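Recording bin-picking demonstrations, part 2: running a take

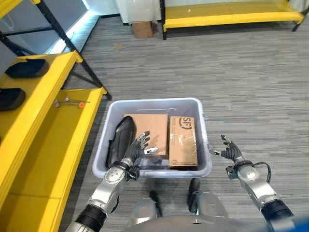 Left hand inside the front of the bin, right hand open beside it.

You should already have the operator station connected and both arms homed. If not, go back to part 1.

Load the bin

Put three items in the gray bin and set it on the carpet directly in front of the robot. Mix the shapes. Two boxes and something long work well. Stand at least one box upright, and change the order between takes.

Record

1. Open a new take and type the item list before you move anything.
2. Start recording with both hands clear of the rim.
3. Bring one hand in and keep the other open at the side of the bin. The policy needs to see the waiting hand as well as the working one.
4. Grasp, lift, and place the item on the shelf. Move at a steady pace — pauses of more than 2 seconds get trimmed by the Tekstead script.
5. Return both hands to the start pose and stop.

If you drop an item, keep recording and pick it up again. Tag the take "recovery." Marcelle Roussel's first set had 771 takes and only 15 of those, and the trained policy froze after every slip.

Check the take

Play it back at double speed. Delete it if the wrist cable crosses the working hand or if the item list is wrong. Upload in batches of 126, then send the batch name to Bronisława Laskowska, who starts the training run in the evening.

Part 3 covers labeling.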